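Right gripper drops out partway through a tidy-up run, left arm keeps going

Forum > Bimanual setups > Faults and safety

stodov_bench
Posted in September 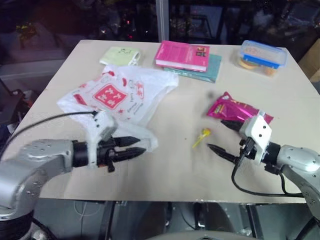

Both arms on the board, magenta wrapper and yellow piece near the right gripper.

Two-arm cell, parallel grippers, head camera, ordinary household items on a beige board. We run a clear-the-table routine on it. Lately the right gripper stops answering partway through a run. The fingers stay wherever they were, the arm itself carries on to the next waypoint, and the left arm carries on too as if nothing is wrong.

Log says "gripper timeout, R" and then nothing until I power cycle. It happened on 23 out of 134 runs. Left gripper, none.

Worst one so far, the right fingers were closed on a snack packet when it dropped out. The right arm went to its place pose and could not let go, then started the next pick with the packet still in the fingers and pushed it into the board. The arm's force limit tripped and that stopped everything. No damage that I can find apart from a scuff on one fingertip.

Already tried: swapped the gripper power supply, reseated the connector at the controller end, went back one firmware version. Same thing after all three.

Harish Iyer
Look at the cable before anything else. On the right one it comes off the gripper and hangs down in a curve toward the corner. If that curve is carrying the weight, the connector at the gripper gets a small pull every time the wrist rolls. You reseated the controller end but you don't mention the gripper end.

Do the timeouts line up with wrist angle?

stodov_bench
Didn't think to check angle. Will pull it from the logs.

Gripper end I have not touched. The housing has to come off to get at it properly and I was putting that off.

varghese_m
I don't think it's the cable. A broken conductor usually gives you garbage on the bus first, CRC errors, retries, that sort of thing. A clean timeout with nothing before it sounds like the gripper's own controller locking up. We had that on a pair of Gratard grippers and it was heat. They would go for an hour and then stop, always while holding something, because holding force was set too high and the motor never rested.

What force are you using on the soft stuff?

stodov_bench
60 percent on everything. I never set it per object.

varghese_m
There you go. A crinkly wrapper or a plastic bag doesn't need that.

Harish Iyer
The left one is at 60 percent too and has had no faults at all. If it was heat I'd expect at least a couple on that side.

varghese_m
Depends which arm does the holding. If the left mostly drags the bag around and the right does the real picks, they don't get the same duty.

Bhavana Fernandes
You can argue about heat or cable, but the part that worries me is that both arms kept moving. A gripper that doesn't answer should be a stop for the whole cell. If that had been the hard food container with the latches and not a packet, you'd have had something rigid jammed between the fingers and the board with the other arm still coming across.

I would not run it again until that is fixed, whatever the root cause is.

stodov_bench
Fair. The gripper driver is a separate process and the motion side only looks at whether the command was sent, not at the reply. I know that's bad.

varghese_m
Stopping dead on every missed reply will make it unusable, though. One dropped packet on the bus and the run is over. I'd allow three misses and then stop.

Bhavana Fernandes
Three misses is fine if it's three misses at bus rate. It's not fine if your timeout is a full second each, which is the default in a lot of these drivers. Check what yours is.

stodov_bench
It's a full second each. Changing that now.

stodov_bench
Update. Angle first: of the 23 dropouts, all but two came with the right wrist rolled past 90 degrees. Took the housing off and one pin in the gripper connector was backed out a little. I pushed it home and it clicked. Also put a clamp on the forearm so the cable has its own slack loop.

Ran 26 cycles with the new stop logic in. No timeouts. Force is down to 35 percent for anything soft.

Harish Iyer
Good. I'd still replace the connector. A pin that backed out once tends to do it again.

varghese_m
26 isn't many, and you changed the force at the same time, so you can't say which one did it. Put the force back to 60 and run another batch if you want to know.

stodov_bench
New connector is ordered. I'll do the batch at 60 once it's fitted and post the numbers in this thread.

Bhavana Fernandes
Pull the gripper plug on purpose during one of those, at low speed, with a hand on the e-stop. You want to see both arms stop.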